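Home / Notes / Demonstration quality

Count less, watch more

Most teams that teach robots by remote control report the size of the set first. Ours did too. At Perell we logged 2,000 demonstrations of desktop teardown before anyone sat down and watched 100 of them end to end, and I think we had the order wrong.

The trouble is in how people drive. A new operator on the Clestier rig hesitates above the part, corrects, backs off and comes in again. Each pause is recorded with the same weight as the grasp. Train on enough of it and the policy learns to hover. Isamu Kobori showed this by dropping every run with more than 2 corrections on approach. The smaller set did better on connectors and no worse on anything else. 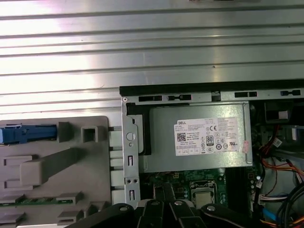
Open computers are a fair test because clearance is poor and cables move when touched. A skilled operator plans the wrist angle before descending. An unskilled one descends and then looks for the angle, usually with a finger already against a bracket. Both runs may end with the part in the tray, and a pass/fail label treats them as equal.

Valbona Papadopoulos argues that messy runs teach recovery. I agree, provided they are labelled as recovery and collected on purpose. Mixed in unmarked, they are noise with a high labour cost.

My preference is 8 hours of practice per operator, none of it kept, and a second person reviewing the first day's recordings at normal speed. We start doing it that way in June.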